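The Table by the Door

Everyone I know has a spot where stuff lands. Mine is a long table with a pale green checked cloth, and I've stopped fighting it (mostly!). When I moved to Plikside in August I swore it would be for dinners. I've hosted one dinner.

My friend Solange Leite has the opposite problem. Her apartment is 600 square feet and she can tell you where every rubber band lives. She came over, looked at my table and asked me, very sweetly, if I was expecting a parade. I think it was the red hand clapper with the green handle that did it. Or maybe the paper towels, standing up on their black wire holder like they'd been invited.

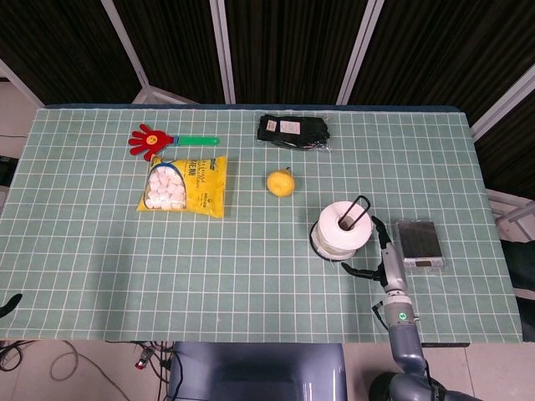
So we made a deal. I'd give the table 16 minutes every night, with the kitchen timer going, and she'd quit straightening my bookshelves when she thinks I'm in the bathroom. The pocket scale is for letters, so it goes in the desk. Paper towels go back by the sink, obviously. Anything still in its wrapper either gets opened or gets a drawer, and I'm terrible at this one, I'll leave a new thing sealed up for weeks.

Snacks are where I cheat. A bag of marshmallows has a perfectly good cupboard to live in, but then I'd have to get up, wouldn't I?
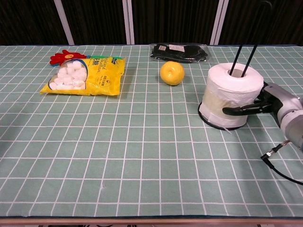
Solange says fruit is allowed to stay out, and I'm holding her to it. One yellow fruit on a green cloth looks kind of elegant, and I've been trying to talk her into a bowl for the thing, a big blue one I saw at Plattner. She thinks I'd fill it with keys by the weekend. I went back and bought it anyway.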